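Shoes off at the door or not? Mother-in-law visiting in February

gratness_jo
Settle something for me. We've been a shoes-off house for 7 years and I love it, my floors love it, everybody's fine. Now my husband's parents are coming to stay and his dad has said more than once that he doesn't "do socks in company." Do I ask him anyway? I don't want to be the daughter-in-law with the sign on the door.

PloverPete
Your house, your rule. Ask once, nicely, and move on.

mrs_otcombe
Disagree with Pete. He's a guest, he's older, and it's a few days. Some people have bad feet or orthotics and don't want to explain that in a hallway. I'd mop after they leave and keep the peace.

PloverPete
Then he can bring indoor shoes! My dad has a clean pair of sneakers that live at our place for exactly this. Problem solved, no socks on show.

Kyu-ri Seol
I grew up shoes-off and I'd never even thought of it as a rule until I got to college and watched my roommate lie on her bed in boots. I still think about it. What works for us is having somewhere to sit and somewhere obvious to put things. If people see a row of shoes they just join in, and you never have to say a word.

gratness_jo
Oh, the sneakers idea is good. We don't have a seat by the door though, the hall is tiny.

mrs_otcombe
See, that's my point. You can't ask a man of 71 to hop on one leg in a tiny hall.

gratness_jo
He's 68 and he plays tennis, but I take the point about a chair :)

drivasmont31
Folding stool, hang it on a hook. And buy him slippers. Not joke ones — proper ones with a sole. My father-in-law complained for a whole evening and now he asks where his are before he's got his coat off.

Kyu-ri Seol
Speak for yourself on the joke ones, I'm firmly in favor.
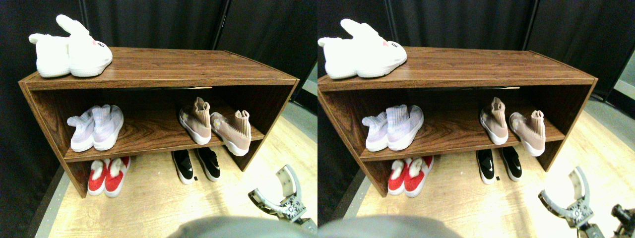
Bunny slippers get the top of the shoe shelf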